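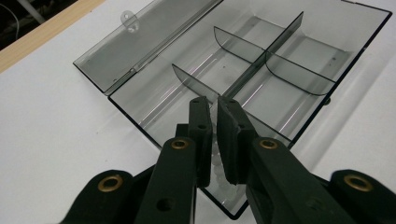 Pesquisar no site: digite aqui o que procura

Destbridge suspende a versão de setembro das suas pinças manuais e explica a falha às equipas parceiras

Imprimir | Enviar por e-mail

A Destbridge, que desenvolve pinças manuais para o registo de demonstrações destinadas a robôs, informa todos os seus clientes e parceiros de que suspendeu a versão de setembro do programa de controlo dessas pinças, depois de ter confirmado uma falha na leitura da abertura dos dedos. Ninguém se magoou, e queremos dizê-lo logo de início, porque sabemos que muitas das pessoas que nos leem passam boa parte do dia com uma pinça em cada mão e têm todo o direito de perguntar primeiro por isso.

O problema apareceu no Zulu, o projeto que mantemos com a Covavham e que se dedica à manipulação de objetos pequenos: contas, botões, caixas com divisórias, tampas com patilha, enfim, tudo aquilo que cabe em cima de uma mesa e que parece tão simples até alguém tentar ensiná-lo a uma máquina. Numa sexta-feira, já perto do fim da tarde, uma operadora reparou que o valor registado não acompanhava o movimento que ela sentia nos dedos. A pinça fechava sobre a peça e o sistema continuava a indicar uma abertura de 2 milímetros. Fez muito bem em parar, e daqui lhe deixamos um agradecimento sincero, que ela própria pediu que fosse discreto.

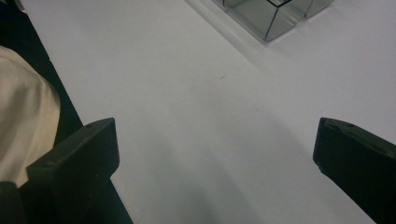 Nos dias seguintes a equipa reviu 600 gravações, uma a uma, comparando o vídeo com os valores guardados. Em quase 200 delas o desvio estava presente, sempre depois de sessões longas e sem nova calibração pelo meio. A causa encontrada foi um erro no programa: o ponto zero era recalculado a cada pausa e o pequeno erro de cada recálculo somava-se ao anterior. Quem faz sessões curtas pode nunca ter dado por nada, mas pedimos que verifique na mesma.

Quanto à segurança, convém sermos claros. Um robô treinado ou comandado com valores errados pode apertar mais do que devia, partir uma caixa de plástico, espalhar o conteúdo ou, num caso pior, entalar a mão de quem esteja a arrumar a mesa. Por essa razão a Covavham manteve parados os seus braços robóticos enquanto durou a revisão, uma decisão que atrasou o calendário do Zulu e que apoiámos desde a primeira hora. As gravações afetadas foram retiradas do conjunto de treino e serão repetidas com toda a calma.

O que pedimos às equipas que usam as nossas pinças:

1. Voltem à versão anterior do programa, disponível na página de apoio.

2. Calibrem as duas pinças antes de cada sessão e novamente após cada pausa, mesmo que seja só para um café.

3. Separem as gravações feitas com a versão de setembro e não as usem em nenhum robô até receberem o nosso verificador.
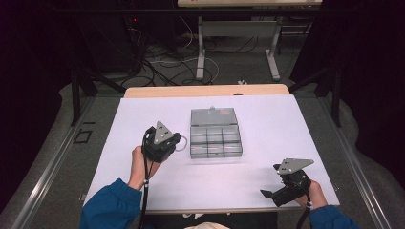 Próximos passos

A versão corrigida está a ser ensaiada no laboratório de Zevuvstead, em 12 postos de trabalho, e só será distribuída quando os ensaios estiverem concluídos. Preferimos não prometer uma data. O verificador de gravações seguirá antes, sem qualquer custo, para todas as equipas registadas, e quem precisar de ajuda para o instalar pode contar com a nossa linha de apoio, aberta nos dias úteis a partir das 9h.

Pedimos desculpa pelo trabalho repetido e agradecemos de coração a paciência com que nos têm recebido ao telefone.

Contacto para a imprensa: gabinete de comunicação da Destbridge, Zevuvstead

Partilhar: 12 partilhas | 2 comentários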